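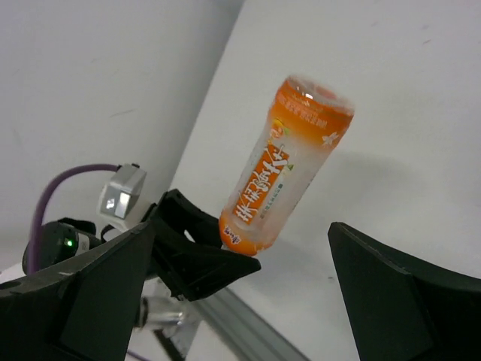

Collection cell, bottle task. Wrist view.

The standard advice on collecting demonstrations for a manipulation policy is to record more of them. I have followed that advice, and I now think it is badly incomplete. Most of the teams I talk to can say how many episodes they have to the last digit. Very few can say how many different situations those episodes cover, and that second figure is the one that predicts whether the policy works on a table it has not seen.

Our own numbers are a fair case. The bottle set at Rendville stands at 3681 episodes, all teleoperated, all on the same task: pick a plastic bottle and put it in a bin. The target was set by a spreadsheet. Somebody divided the budget by the cost of an operator hour, and the result became the goal. I signed off on it, so this is partly a complaint about myself.

When we finally sorted the set by starting layout, we used a coarse test. Two episodes counted as the same layout if every bottle was within a hand's width of its twin and pointed the same general way. By that test we had 86 distinct layouts. Operators are efficient people. They find an arrangement that goes quickly, and they reset to it. The episode count climbs, the reset time drops, and the weekly report looks excellent.

A policy trained on the full set did well in the cell and poorly one bench over. We then trained on a subset of 999 episodes, picked to spread evenly over the layouts we had. It did about as well in the cell and clearly better on the other bench. I would not hang a general law on one comparison. I would say that the remaining episodes cost real operator time and bought very little.

Bottles are a good object for this argument because they look easy. A rigid block has one shape. A used drink bottle has as many shapes as there are ways to squeeze it, and it is clear, so a camera sees the wall behind it, the label on its far side, and whatever is lying under it. Stack a few together and the outlines stop meaning much. 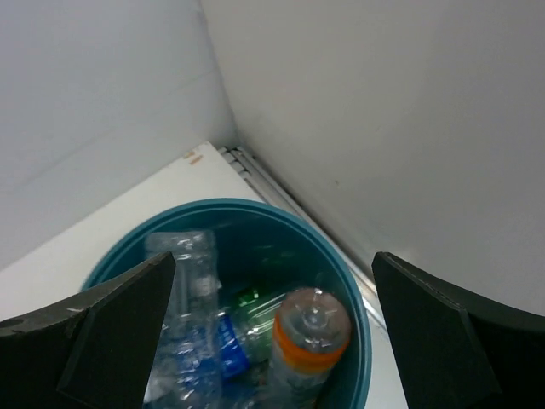
Bin with mixed bottles. Crushed clear body at left, orange band at lower right, blue and green labels deeper in.

Consider what the bin does to the task over the course of a session. The first bottle goes into an empty container and any release will do. Later bottles have to go in among others that lean, overlap, and stick up near the rim. These are different placements and need different motions. If the operator empties the bin after every pick, the set contains only the first kind. Our early protocol said exactly that, on the grounds that a clean reset makes episodes comparable. It does. It also removes the half of the problem that fails in use.

The current protocol lets the bin fill before it is emptied, and it requires crushed bottles in every batch. Throughput dropped. I was asked to defend this twice, and both times the objection was the same: fewer episodes per hour. My answer was that the episode is the wrong unit. An hour that yields new states is worth more than an hour that yields repeats, even if the counter moves slower.

The usual counterargument is scale. With enough raw volume, the reasoning goes, variety takes care of itself, so effort spent on curation is wasted. This holds when the data comes from many sites, many hands, and many kinds of clutter. It does not hold for a single cell with fixed walls, fixed light, and a small group of operators. Variety there has to be put in on purpose. Running the cell longer gives you a more precise record of the same corner of the world.

A second objection is better. If you script the variety, you bias it. The person writing the layout list has a picture in mind of what a messy table looks like, and the real mess will differ. I accept this. Istix, the layout generator we now use, draws positions and headings at random within the reach of the arms, and the operator is told to match the draw loosely. Loose matching turned out to be useful. Human sloppiness adds variation that we would not have thought to specify.
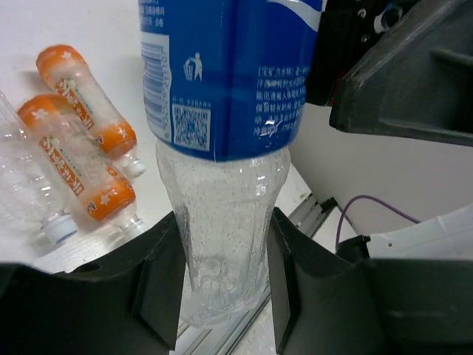 Upright grasp, blue label. Two orange-capped bottles and a clear one at left.

The grasp itself deserves the same treatment. An upright bottle held between two fingers low on the body is the shot everyone wants in the project summary, and it is among the least informative things we record. Surface state matters more than I had assumed. A bottle with droplets on it and a bottle that has been wiped down do not behave the same way against a hard black fingertip, and they do not look the same to the wrist camera either. For a long stretch we cleaned every bottle with Clinell wipes before a session, as a hygiene rule. Nobody had considered it as a data decision. It was one, and it ran through most of the set.

Failures are the other category that gets cleaned away. Our operators used to discard any episode with a slip or a second attempt. We keep them now, marked, with the recovery included. I expect the Marulanda site to do the same when it starts recording in August -- it has agreed in principle, at least.

What I am asking for is modest. Report the number of distinct starting states next to the number of episodes, and say how you decided that two states were the same. State the reset rule. State what was done to the objects before recording. A reader can then judge whether a large set is large in any way that matters. The tests for sameness will be crude at first, as ours is, and two groups will disagree about them. I would still take a crude figure over the present habit of printing the episode count alone in bold type on the first page.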